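Speaker notes, Fivis kit review, evening session (April)

**Before starting:** clicker, water, check the adapter. If Hadi isn't in the room yet, stall with the shipping story.

**Slide 1, title**

Hi everybody, thanks for sticking around past the snacks. I've had the Fivis tabletop kit on my bench for 32 days now, and I'm going to tell you what I liked, what made me swear, and whether I'd spend my own money on it. (I didn't this time. Mustonen lent us the unit, they haven't seen these slides, and Birgit signed the loan form, so blame her if I drop it.)

[pause, wave at Birgit]

**Slide 2, what you get**

The kit is one arm, a gripper, a wrist camera, a power brick and a license for their recording software. You supply the table and the stuff to pick up. Setup is 2 hours if you read the manual first and an entire afternoon if you're me! I put the base bolts in before I routed the cable, so everything came back out again. Page 14 tells you not to do that. I found page 14 later.

Calibration I really liked. It walks you through the poses one at a time, and if one is bad it makes you redo only that one. The Jultex kit we had last year threw the whole run away, and Aslı still brings it up.

**Slide 3, the job I gave it**

I wanted a chore that wasn't colored cubes, because every vendor demo is colored cubes. So I went with toy groceries: play food, little dishes, and a shopping basket to put things into. The job is tidying up, food in the basket and dishes left alone. Toy food is great for this. It's cheap, it's hard to hurt, and the shapes are all over the place, so a tomato and a carrot ask very different things of a gripper.
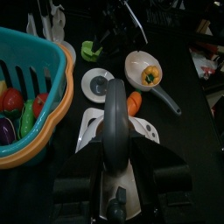
I ran 500 pick attempts, and Teodoro logged the misses so I couldn't cheat. We had 122 misses. Before anybody groans, most of those came from the first week, when I had the grip force set way too low and round things kept squirting out sideways. Turn it up one notch from the default. If you write down a single thing tonight, make it that one.

**Slide 4, the gripes**

- The camera preview lags when you're recording at the same time. Not terrible, but you feel it when you're steering by hand.
- Basket rims. The planner likes to come in low, and I had to add my own safe height so it would clear the edge. There's a setting for it, buried three menus deep.
- Thin floppy things. Lettuce was my worst item by a mile, and I never found a setting that fixed it.
- The fan is loud. Asabe moved desks.

[let them laugh, don't rush]

**Slide 5, support**

I wrote to them twice. First answer came back the same day and was spot on. The second time I got a link to the page I'd quoted in my question, so, mixed. Their reseller, Gultel, was quicker and sent me a replacement cable without any fuss.

**Slide 6, would I buy it?**

For a teaching lab or a small team that wants to record its own pick-and-place data, yeah, I would. For a shop that needs the same part moved all day long, no, get something sturdier and skip the camera. And if you already own the Jultex one, hang on to it until the preview lag gets patched. I asked about a date and they wouldn't give me one.

**Questions**

Price question will come up. Send them to Gultel for a quote, I don't want to guess on stage. If it goes quiet, ask Teodoro about the eggplant.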